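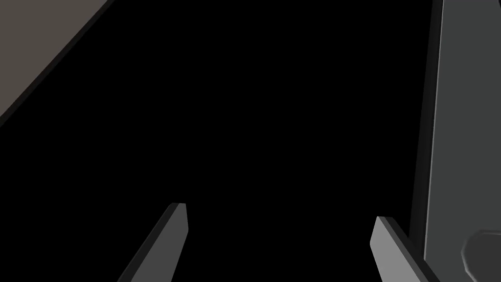
wrist cam in sim, fingers open, table top left

Wrist view mostly black, drop these demos or keep?

Collecting demos in sim for a pick task, using Lumora with the Clernside arm. Got 70 so far. In a lot of them the wrist view has a stretch like the one up top, just fingers, black and a corner of table. Overhead view is fine throughout. Do I bin those episodes or will the policy cope? Goal is 1000 by end of June so would rather not redo them.

Answer 1
Keep them. Ours had loads and it trained ok.

Answer 2
Depends how long it lasts. Black for a second on the way in, leave it. If its most of the episode the wrist view teaches nothing and you're paying for it. What I'd do:
- trim the start so the arm is already facing the table
- put a floor and a plain wall in the sim, pure black never turns up on a real bench
- check the camera mount angle, the housing takes up a fair bit of the right side in yours
We threw out 13 from our first batch at Ustden and re-recorded, took 2 hours. Do it now, not at 900.

Answer 3
Same problem here, did you ever fix teh background? Mine ignores the floor setting completly.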